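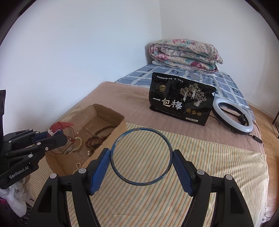
2023-08-24 | By the newsletter desk

Print this item | E-mail this item

Sallwood wants members to pay for its hand-held gripper training service, a 12-week package sold on the claim that small household jobs can be taught to a robot by people doing them with a gripper in each hand. We remain to be persuaded. Picking up jewellery is a fair test, and a thin blue bangle held upright between two ribbed pads, with a watch on a red strap in the other gripper, does suggest the tips can manage narrow things. A bangle is stiff, though. The beaded strands piled in the cardboard box are the harder job, and the brochure gives them one line.

The Plerkwood branch sat through 39 minutes of sales talk and came away without a failure rate. Wattimena, the rival kit, at least prints one, poor as it is. Sallwood's price also leaves out spare pads, and over 13 pages of terms say little about who keeps the recordings.

Stolleck has a trial place booked for October. Until its report is in, we would hold off signing anything.

Print this item | E-mail this item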